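Setting up the Ument wrist kit for small glossy parts

By Nadine Sayegh
Mar 16, 2024

The Ument is sold as a bolt-on package for light arms: a two-finger gripper, a wrist camera, a controller box and a license for the Avier software. Most buyers start with foam blocks. The steps below assume you have done that and want to move on to small, shiny objects such as earbuds, which is where the default settings stop being useful.

You need the kit with firmware 1851 or later, the base install of Avier, and a flat work surface bolted or clamped to the same frame as the arm. A 2 mm hex key fits every screw on the fingers.

1. Fit the fingers. Slide each one onto its carriage until the shoulder seats, then tighten the two screws evenly. Run the open and close cycle from the Avier jog screen and watch the tips. If one finger leads the other, loosen it, close the gripper under power and tighten again in that position.

2. Check the pads. Ument ships them in one grade only. They grip well when new, but the fibers lift with use and a torn edge can drag a small part sideways as the fingers open. Replacement pads are sold in packs of 6. Avier keeps a cycle counter under Tool > Wear, and the manual suggests an inspection every 1000 closes. I would look sooner if you handle anything with a hard rim.

3. Set the camera exposure by hand. Auto exposure meters the whole view, and white plastic over a dark surface comes out with no edge detail. Put the part down, turn auto off, and lower the exposure until you can see shading on the curved faces. Save this as a named profile. Avier does not keep it otherwise.

4. Teach the background. Clear the surface, move to the viewing height and run Learn Surface. Repeat at two more positions.
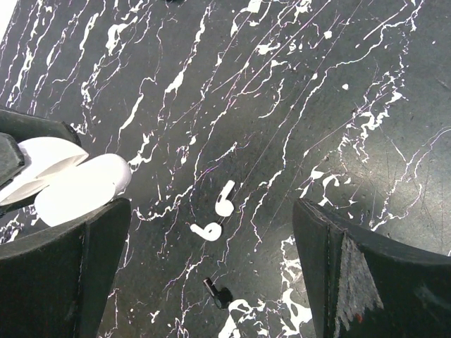 A veined or marbled surface is a harder test than the plain gray mat in the Ument manual. White earbuds are close in tone to white veins, and a black earbud can merge into a dark base. If detection drops out, raise the edge weight before you touch the color threshold. Raising the threshold first tends to lose the black parts.

5. Set the grip force for the case separately. An open charging case has a lid that can move under load, so create its own entry in the part list and leave the earbud entry alone. Start at the lowest force and step up until the case stays put through a slow wrist rotation. Walid Obeidat at Mansour, the reseller that lent me the kit, uses the same order for hinged boxes.

6. Save and restart. Error 2074 on restart means the camera profile and the tool file have different names. Rename one — either will do — and load again.

The older Fuka bracket fits the Ument wrist, but it moves the camera forward, so repeat steps 3 and 4 after any swap. Pads and screws are not covered by the warranty. The software license is tied to the controller box, and moving it to another box takes a request through the reseller.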